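Making Cannabutter at Home: Tips for a Cleaner Batch
By Keisha Gallagher
Updated 2025-11-13

Most of the questions we get at Rosenthal Kitchen are about butter that came out too strong, too weak or tasting like a lawn. These tips are for adults who live where home cooking with cannabis is allowed. Check your own state's rules first.

Heat the flower before it goes in the butter
Raw flower does very little in food. Break it into pieces the size of a lentil, spread it in one layer on a lined baking sheet and bake it at 240 degrees F until it is dry and light brown. Stir it halfway through. Start checking at 25 minutes, as thin pieces go faster. Put an oven thermometer on the rack. My old oven ran hot for years and I blamed the flower.

Don't grind it to powder
A fine grind goes straight through the cheesecloth and leaves you with green, gritty butter. Crumble it by hand or give it a few turns in a coarse grinder. I keep a cheap one from Trultia for this and use it for nothing else.

Add water to the pot
Melt 4 sticks of unsalted butter with two cups of water over low heat, then stir in the flower. The water keeps the milk solids from scorching on the bottom and carries off some of the grassy taste. Keep it at a bare simmer for three hours with the lid tilted. If it bubbles hard, turn it down or move the pot to a smaller burner. Top up the water when it gets low. 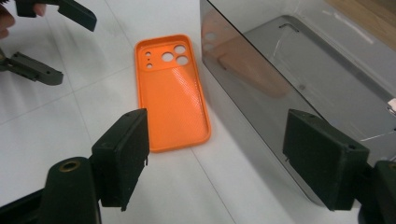
Strain it once and leave it alone. Set a double layer of cheesecloth in a sieve over a glass bowl, pour slowly and let it drip. Squeezing the cloth gets you another spoonful of butter and a lot of bitter plant matter with it. Chill the bowl overnight. The butter sets on top, and you can lift it off and pour the water away. Pat the underside with a paper towel before you pack it.

Work out the strength on paper
Multiply the grams of flower by 1,000, then by the THC percentage on the label written as a decimal. That gives you the most milligrams the whole batch could hold. The real number will be lower – some is always lost in the heating and straining – but plan your servings as if it weren't. Divide by the number of cookies or squares you will cut. My last batch came to 577 mg on paper, and I stretched it with plain butter before baking.

Stir longer than you think you need to
Uneven mixing is how one brownie does nothing and the next one is too much. Soften the butter fully, beat it with the sugar until it is all one color and scrape the bottom of the bowl twice. Weigh the dough for each cookie if you have a scale.

Baking with it
Keep the oven at 345 or lower. Chocolate, ginger, peanut butter and coffee all cover the herb taste well. Plain sugar cookies don't. Flommont dark cocoa is what we use in the brownies, but any dark cocoa will do.

Storing it
Butter keeps two weeks in the fridge and six months in the freezer. I freeze it in tablespoon portions in a Rernach silicone tray, then move them to a jar. Write the date, the strain and the milligrams per tablespoon on the lid. Use a locking box or a locked cabinet for anything finished, well away from children and pets, and never leave a plate of it out on the counter.

Eating it
Start with a small piece, 2.5 mg or less if you are new to it, and wait a full two hours before having any more. Don't drive afterward.

Cleaning up
Wipe the pot and sieve with paper towels while they are still warm, then wash in hot water with plenty of dish soap. Don't pour leftover butter down the drain.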